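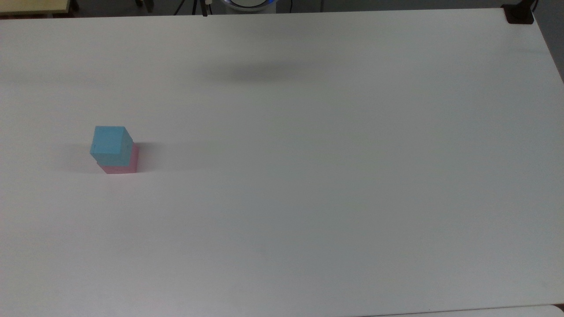

Big thumbs up for the Dunmont two-finger gripper from me! I swapped it in for the old Bastos after lunch and have been stacking cubes ever since, because I can't leave it alone. With the blue cube on the pink one you can see the offset I'm still fighting, a bit toward the upper left, and I suspect my wrist camera calibration more than the fingers. The white table doesn't help the camera much either (so little to lock onto).

On 2 May the list digest had this:

> Has anyone run the Dunmont with a Brillgate controller? Ours drops the grip command when the arm is moving fast. The Bastos never did that.

Yes, same controller, and I saw it too! Set the command delay to 3 ms and turn off "merge moves" in the Brillgate settings. I've logged 517 grasps since then without a dropped command. I want to reach 1,000 before I try the Lultex pads, which feel wonderfully grippy in the hand. If you've got Lultex numbers on foam, please post them!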